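Stidard Bench Guide to Working Alongside a Robot Arm, spiral-bound edition

Reviewed 17/04/2026

Verdict: buy it, remove chapter six, keep the rest where people can reach it.

There is a particular sort of safety book that exists so that somebody can say there is a safety book. It comes in a ring binder, it has a foreword, and it lives on top of the cupboard with the Christmas lights. I own several. The Stidard guide is 522 grams of laminated card on a wire spine, and I know the weight because they print it on the back cover, presumably as a point of pride. It hangs off a hook. This already puts it ahead of most of its rivals.

We fold clothes, or more exactly we try to get an arm to fold clothes, on one bench in a unit behind a tile shop. Small outfit, soft goods, light payloads. Guides written for car plants tell me a great deal about fences and very little about what to do when my colleague wants to pull a sleeve straight while the thing is thinking. Stidard have written for people like us, which I didn't know was a market.

What you get

There are 19 cards. Each covers one job: starting up, teaching a new position, changing fingers, clearing a snag, handing over to the next person, and so on. The front is the rule in large type. The back is the reasoning in smaller type, for those who like to argue. I am one of those, and I read all the backs first.

The best is card 8, on grip pads. It asks you to look at both fingers before every session, rims and pads separately, and to write down any nick even if you mean to do nothing about it. I thought this was fussy. A nick is a nick. But the card makes the fair point that a rough edge catches on knitwear long before it bothers a cardboard box, and that once two people share a machine, each will assume the other has seen it. We now have a sheet with a column for nicks. It is the dullest document in the building and I am rather fond of it.

Card 11 deals with reaching in. Stop the arm, wait for the light, say it out loud, then put your hand in. Saying it out loud feels ridiculous for a week or so and then you notice when somebody doesn't. The guide is firm that "it was only moving slowly" is not a reason, and prints that very phrase in a grey box, as if they had been listening at our door.

How it compares

I have used two others. The Draleo handbook is thorough and reads like a tenancy agreement. If you need to satisfy an insurer, get that one, and a cushion. The Raptis wall chart is cheerful and bright yellow and contains six rules, two of which are the same rule. It would do nicely for a school. Neither has much to say about cloth.

Stidard has a proper section on it. Keep the work area plain, so that the edge of the garment is easy to tell from the bench. Pick lint off before you start, or at least know it's there. Approach a hem from the side you have agreed on, and don't change your mind halfway through a batch without noting it. None of this will astonish anybody who has ironed a shirt, but having it on a card means the new starter reads it too.

What annoyed me

Chapter six, a fold-out insert in the middle, is an advert. It recommends the Billik finger covers four times in two pages and calls this good practice. Good practice is checking your fingers. Buying somebody's covers is shopping.

The wire spine is also too tight, so the cards don't lie flat, and you end up holding the "keep both hands clear" page open with one hand. And there is no index. With this few cards you might say it doesn't need one, but at the moment you want the card on snags you do not want to meet the card on annual servicing.

Last grumble: the log sheets at the back are sized for very small handwriting. We photocopied ours bigger.

In use

We have had it on the hook since November. The card I reach for most is the one on low approaches, where the fingers come in close under the edge of a garment and everybody is tempted to lean over and have a look. Lean if you must, it says, after the stop. Navy jersey is our usual test piece, double-stitched hem and all.

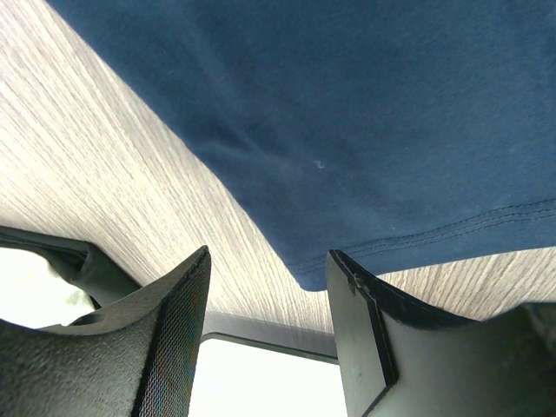 Ya-wen Hsiao wrote in to disagree with me on the reaching-in card. Saying it out loud is fine with two of you, she says, but in a noisy room it turns into a ritual, and people start trusting the shout over the light. Her shop dropped the shout and put a tag on the stop button, one tag per person, and the arm stays stopped until every tag is off. She adds that she'd give the guide a lower mark than I have for leaving tags out altogether.

I haven't given it a mark, but she's right that tags are missing, and I have since written "tags?" on card 11 in marker pen. It wipes off the laminate, so I have written it again on the hook.

Knut Kröger asks whether the cards can be bought singly. They can't. You get the whole set, advert included, and a spare wire.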